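Filed under: Politics, Local Government

Print this thread | E-mail this thread

Okay, thread. I went and read up on all the people running for the vacant Briem Ward seat so you don't have to. Well, you still have to, but you'll have a head start. By-election's in May and I've been insufferable about it at home already.

Background for anyone new to the neighbourhood: the seat came open when our councillor got the provincial nomination and stepped down. She won it last time by 70 votes. Seventy! My apartment building could have swung that.

There are 3 names on the ballot. I'm going in the order they filed their papers, so please don't read anything into it.

First up, Aliki Psarras. Law degree, then a long stretch as a Crown prosecutor, then she chaired the police services board for two terms. She grew up over her parents' dry cleaners on Kallier Street and still lives a block away (she mentions this a LOT).
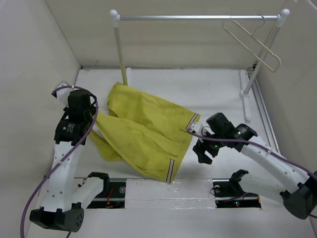 Nathalie Vachon replied that I'd skipped the part where Psarras ran for school trustee and lost, and that it belongs in any honest bio. Fair enough! She did, and she came second with 2,285 votes, a pretty decent showing for a first go.

Psarras was also on the transit advisory panel, but I could only find minutes for one year of it. If anybody has the rest, send them my way, I will read them on the bus like the nerd I am.

Second, the fellow from Skollon. He did his service in the naval reserve, came home, taught shop at the high school and ended up vice-principal. Never held office. He's 56 and says this is his one and only campaign, which is also what my uncle said, twice.

His big thing is the Skollon rink roof. He's got a costed plan up on his site and it's nearly all numbers, hardly any slogans. I kind of loved it?

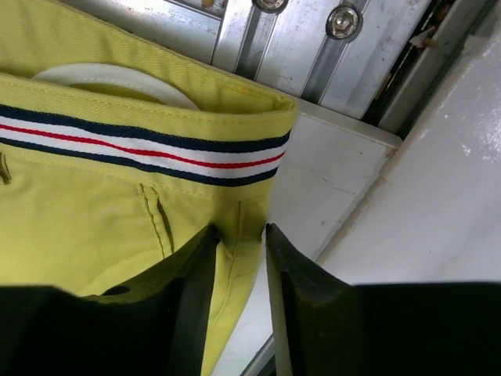 Chinos, yellow-green, striped trim under the waistband

Third is the former deputy clerk. Knows every bylaw by heart, worked under four mayors, wrote the current procedure manual. Her website has one paragraph and a phone number. I phoned at suppertime and she picked up herself, and we talked about parking permits until my pasta went to glue.

All-candidates night is at the Flomix hall, doors at 6:30. Get there early if you want a chair with a back on it.

I'll do another thread on their platforms once I've got through the clerk's old committee reports. Corrections welcome, I'll add them at the bottom.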